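Forum > Manipulation & Grasping > Data collection
Posted by notburga_m, August, 9:14 pm

Wrist camera demos: how many different objects before you stop?

Hello everybody, and apologies in advance for the length, I've had a long day of teleop and I'm chatty. We're collecting demonstrations for a policy that picks up and repositions luggage on a tabletop, and I've been arguing (nicely!) with my colleague Mathias Pfister about how to spend the next couple of weeks. He wants 2,000 episodes on the cases we already have. I would much prefer 200 episodes each on a wider bunch, even if that means begging everyone I know to empty out their closets.

My worry is the shiny ones. Soft bags have been a joy so far, but a glossy hard shell under our lights gets those bright white streaks right where the flat face starts to curve, and that's exactly the area between the fingertips when you come in from above.
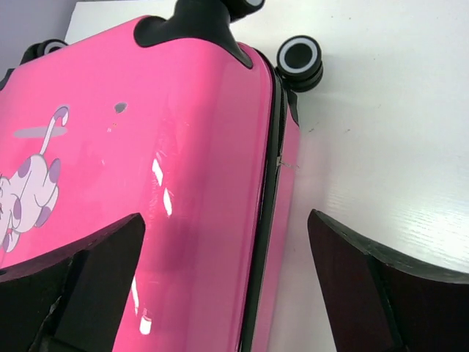

I've been keeping every approach where the operator hesitates, on the theory that hesitation near a reflection is real information. Mathias thinks I'm teaching the thing to dither. We run everything through Jasero for labeling, and at the moment there's no tag for "operator paused," so it's all one big pile. What do the rest of you do?

---

kaelin_meinrad, 9:52 pm

Welcome to the shiny object club! I'm with Mathias on this one, I'm afraid. We kept the pauses in our first Claltwood set and the policy learned to stop above the handle and just sit there, like it was waiting for a bus. Trim them. You can always keep the raw recordings on a drive somewhere if it makes you feel better (it made me feel better).

---

hooman_gh, 10:20 pm

Respectfully, Meinrad, I don't think that was the pauses. You told me back then that you had 2 operators with completely different habits, and one of them always stopped in the same spot. Of course it copied him! If the pauses are scattered around I'd leave them in and add the tag. Notburga, I'd also go with your wider bunch. Printed pictures on the shell, dark corner guards, wheels, frayed zipper bits, all of that changes what the wrist camera gets up close, and more episodes on the same case won't give you any of it.

---

kaelin_meinrad, 10:31 pm

Fair point about the operators, I'd forgotten I told you that. I still say trim anything where the arm is fully stopped. Slow is fine, stopped is not.

---

elfriede.e, 11:05 pm

Can I ask about the lights before you all fix it with data? We moved ours off to the side and put a diffuser on, and it took a good bit of the glare away. I know the usual answer is that the robot has to cope with bad lighting eventually, and I agree, but I'd want some sessions each way so you can tell which problem you're looking at.

---

notburga_m, 11:40 pm

Thank you all, this is so helpful. Elfriede, I'll ask for a diffuser tomorrow, and I like the idea of splitting the sessions. Hooman, I'm going to write to the Jasero folks about a pause tag and then show Mathias your post, which he'll grumble over. Meinrad, could you tell me what cutoff you used for "fully stopped"? Our arm drifts a little even when the operator's hands are still, so I'm not sure a plain velocity threshold would catch it.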